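FOR IMMEDIATE RELEASE

Grelia opens its spice and condiment shop in July, with 217 jars on the wall and a tasting counter up front

Well, we did it. After two years of selling out of the back of a van, then out of a market stall, then out of my own garage (sorry, neighbors), Grelia is getting a real shop with a real front door. We open in July, at 14 Oksanen Street, and I am so excited that I wrote this press release myself instead of letting anyone sensible do it.

If you haven't met us yet, Grelia makes small-batch spice blends, infused vinegars, hot sauces and finishing salts. I started with one blend, a smoky paprika and fennel mix I made for roast potatoes, and I kept giving it away until people started asking to pay for it. That blend is still our best seller. It's still called Potato Stuff, even though people put it on eggs, popcorn, grilled corn and, in one case I know of, vanilla ice cream (try it before you laugh).

What's going to be in the shop

The whole left wall is jars. There are 217 of them on opening day, and you can open and smell every one. I've always hated buying spices sealed up in a tin with no idea whether they smell like anything, so we're doing it the old way – you point, you sniff, we weigh it out, and you take home as much or as little as you want. If you need one teaspoon of ground mace for a cake, we'll sell you one teaspoon of ground mace.

The right side is for bottles. We'll have our full line of vinegars (the sour cherry one is back, yes, please stop emailing), four hot sauces, and a new range of cooking oils we've been working on all winter with Stamo, a little press a couple of hours north of us. Stamo does cold-pressed sunflower and pumpkin seed oil, and their pumpkin seed oil is dark and nutty and really good over soup. We've added our own infusions to some of it: rosemary, roasted garlic, and a chili and orange peel one that I can't keep in my own kitchen for more than a week.

Up front there's a tasting counter with six stools. Come in, sit down, and we'll pour you a few things with bread. Tasting is free and you don't have to buy anything, though we'd be pretty happy if you did.

Bring your bottles back

We're also starting a refill program, which I've wanted to do since the van days. Bring back any Grelia bottle or jar, clean and with the lid, and we'll refill it for less than the price of a new one. Labels can be scruffy. Lids need to close properly. If your bottle has had a rough life and we don't think it's safe to reuse, we'll recycle it and swap it for another one at the refill price.

We tried this at the stall last summer, just to see, and 443 bottles came back! Some of them had our very first label on them, the one I drew with a marker, and it was sort of emotional.

Cooking evenings

Twice a month we'll push the tables together and cook. These are small groups, 14 people at most, and they're meant for folks who cook at home and want to get a bit braver with seasoning. The first evening is all about salt: when to add it, which kind, and how to rescue a pot of beans that's gone too far. After that we've got pickles, then curry pastes from scratch, then a night of salad dressings, which sounds dull and was the most fun we had in our trial run.

Evenings start at 6:30 p.m. and cost $30, with dinner and a small bottle of something to take home. You can book at the shop or through our website. If you have an allergy, please tell us when you book – we work with mustard, sesame, celery and tree nuts, and I'd much rather change a recipe ahead of time than at the stove.

The Trinix box

For people who live too far away to drop in, there's the Trinix box. It's a mail-order set of three: one spice blend, one bottle and one thing we're still testing and would love your opinion on. The recipe card that comes with it covers a full dinner using all three. The first Trinix box has Potato Stuff, the sour cherry vinegar and a green peppercorn salt that might go into the regular line in the fall if enough of you like it. Tell us if you don't, too. We dropped a lavender mustard last year on your advice, and you were right.

Boxes ship in the first week of each month. You can skip a month or stop whenever you like, and gift boxes come with a handwritten note (my handwriting is bad, but it's sincere).

Opening day

Doors open at 10 a.m. and we'll go until 7 p.m. or until the bread runs out. There'll be roast potatoes all day, obviously. The bakery across the street is making us a big seeded loaf with our za'atar on top, and anyone who brings in an empty Grelia bottle on opening day gets it refilled for free, one per person.

There's street parking on Oksanen and a bike rack right outside. The shop is step-free from the sidewalk, and the tasting counter has a lowered section at the window end.

For press

If you'd like to visit before we open, taste things, or take pictures, get in touch through the contact page on our website and mark your message "press." Mornings are best, as afternoons are for bottling and I'm usually sticky. We can send samples of the oils and the first Trinix box if you let us know where to mail them.

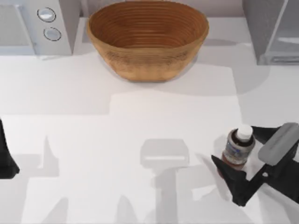

Oh, and regular hours after opening day will be 10 a.m. to 6 p.m., with a later close on cooking evenings. Come hungry!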